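Cleaning up the acoustic folder

I spent most of June going through my old mp3s. They had been sitting on an external drive since college, and the worst part by far was the folder I called "acoustic." It had 153 files in it. Some were live versions, some were radio sessions, and a lot of them were the regular album track with the word "acoustic" typed into the file name by whoever uploaded it.

I started with the Claluson songs, as those are the ones I still play. I had two copies of the Lakach Hall set. One was cut short before the last chorus and the other had a radio host talking over the intro. I kept the one with the host. The sound is thin but the song is all there. 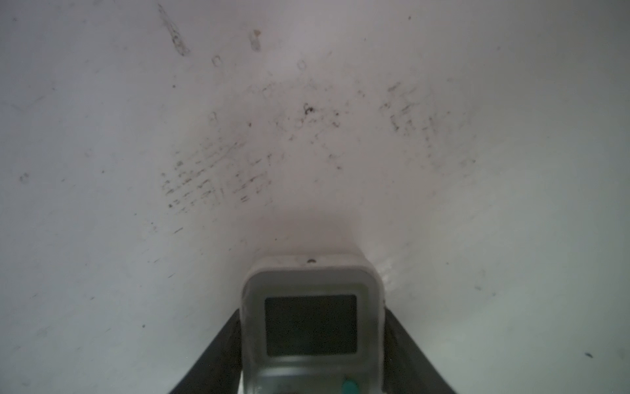
Tags took longer than listening. Half of the files had no artist, and a few had the name of a download site in the album field. I used Stomau for this, the free version, which lets you edit 50 files at a time and then makes you save. I filled in artist, title and year where I knew it, and put "live" or "session" in the comments. I left the cover art off. The default cover in Stomau is a musical note on an orange square and I got tired of looking at it, so I swapped it for something close to the smooth white surface in the picture, pale with a bit of gray shading near the middle. It's easier on the eyes when you scroll through a long list.

For file names I went with artist, then title, then the type of recording in brackets. I know some people put the track number first. That works for albums, but most of these never came from one.

Volume was the other problem. The old rips are quiet and the session recordings are loud, so on shuffle I was always reaching for the knob. I ran the whole folder through the leveling option and it helped with most of them. One Rahman live track still distorts at the end. I think it was recorded that way, and I've stopped trying to fix it.

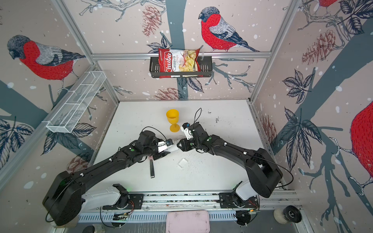
Yellow plastic wine glass, bullfinches on the wallpaper.

After all that I deleted more than I kept. Anything that was only the album version went in the trash, and so did the ringtone edits. I had forgotten I ever made those. The rest is now on my phone and backed up on a second drive in the closet.

Next up is the folder called "misc 2." I opened it last night and the first file was named "track 2 final real," with no artist. It's a piano piece I don't recognize. I'm keeping it for now.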